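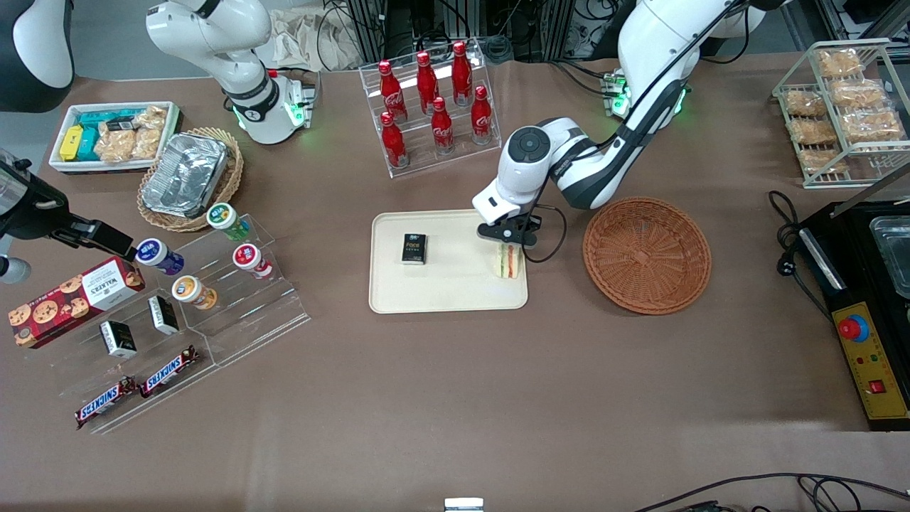 **Ticket 741 – Snack counter: sandwich order short, rack restock, appliance cord**
Opened: May 10, 2020
Opened by: Philomena Kwofie
Assigned to: Damir Živković
Site: Parkora, ground floor counter
Status: open, waiting on part

**Reported**

Sandwich orders are going out with the bread sliding off the filling. Baskets come back with lettuce in the weave. Second item: the counter appliance with the yellow panel drops out when the cord is moved.

**Checks, sandwich**

- Wicker basket, flat bottom, no liner. Sandwich put in upright, tipped over in 2 of the first trials.
- Same basket with a folded paper liner: stayed up.
- Wedge taken from the beige tray by the crust side: filling stayed in. Taken across the cut side: top slice moved.

Cause: no liner, and pickup across the cut side. Liners are on the Farnel order, pack of 100. Use napkins until they arrive.

**Checks, appliance**

- E-stop released, rocker switch on, panel lights normal.
- Cord moved at the plug end: no change.
- Cord moved at the rear inlet: panel goes dark, comes back when released.
- Swapped cord with the spare from Popescu – no dropout in 300 seconds of moving it.

Cause: worn cord. The spare is too short to reach the wall outlet from the right side of the table, so the old one is back on for display only. Do not heat anything in it. Longer cord requested from Protalstead.

**Counter layout**

Drita Angelovski asked whether the bottles should move while the cord is out. No. Coke stays on the clear stepped rack behind the tray, bagged snacks stay on the wire rack at the back right corner. Keep the cord off the area where baskets are set down.

**Pending**

1. Liners – Dolores Wojcik to confirm delivery.
2. Cord – fit and repeat the inlet test.
3. Close if no dropouts by the first week of June.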